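Workshop tips: what teaching two robot arms taught me about a tidy bench

I spend my days on the Masaler project, where we teach a pair of arms to put tools and bits away by guiding them through it, over and over, and letting the software learn from the recordings. We have 3,227 runs saved so far, and my own garage is much neater for it!

First tip - sweep before you start. Little dark specks on a pale floor are easy to mistake for a dropped screw, whether you're a person or a camera.

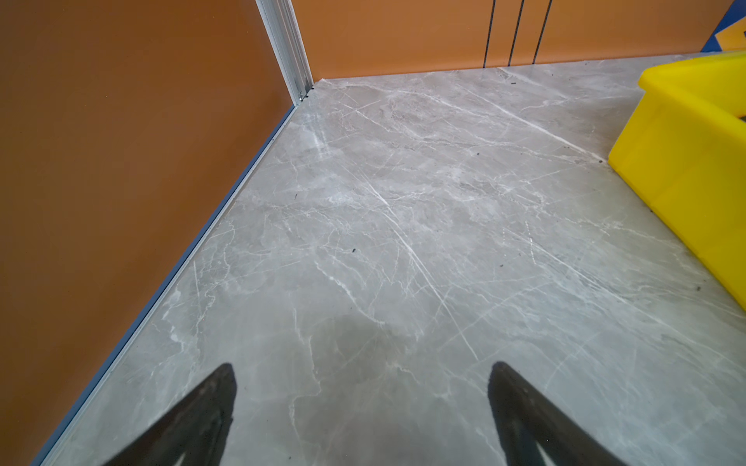

Next, give every bin a color you don't use anywhere else. When we compared 1,025 runs with a bright bin against the same number with a gray one, the bright bin won easily, and I went straight out and bought yellow ones for my nails and hooks.

Leave room around the bin too (I'm terrible at this). Our arms did best when things started out a hand's width apart, and so do I when I'm hunting for the right fitting.
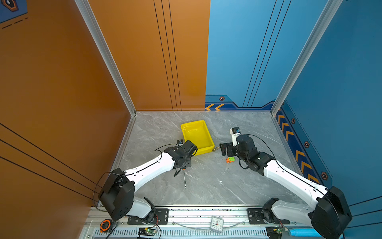

Screwdriver in the left gripper, yellow tray in the middle.

And do one tool at a time. Mixing jobs in the same recording made the learned moves sloppy - the arm would dither between two things, just like me on a cleanup afternoon. Now I put all the screwdrivers away, then the tape measures, then whatever's left. We're trying soft cloths in August, so I may have something to say about rags by then.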